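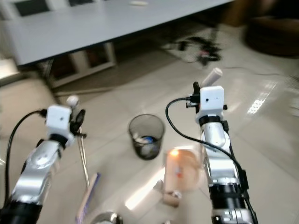
Riltham Mesh Wastebasket, Round, Black

Item no. 347. Sold singly or in packs of 2.

The Riltham is an open-topped wastebasket for dry waste: paper, wrappers, packaging offcuts. The body is black mesh with no lid and no moving parts. Contents show through the sides, so the fill level can be checked from across a room.

Placement
Stand the basket directly on a hard, level floor. It is suited to glossy tile, sealed concrete and vinyl. On deep carpet it may lean when full. Keep it clear of heaters and out of door swings.

Liners
The basket can be used with or without a liner. Fold the top of the bag down over the rim and press out the trapped air. Thin bags may snag on the mesh – use a medium-weight bag if the waste has sharp corners. Liners are not included.

Not suitable for
Liquids, food scraps, ash, or cups that have not been emptied. The sides are open and will leak. Dust and pencil shavings will also pass through unless a liner is fitted.

Cleaning
Empty the basket and brush the mesh from the inside outward. Wipe with a damp cloth and mild soap, then dry upside down. Do not use scouring pads or bleach.

Ordering
Stocked at the Clarnatdale warehouse. Orders of 23 or more ship on a pallet, nested, with paper between the units. Smaller orders ship boxed. Dented units can be returned in the original carton within 2 weeks of delivery.

Trade inquiries: Horacio Villalba, Brophy Supply
Replacement and returns: Fiachra Costello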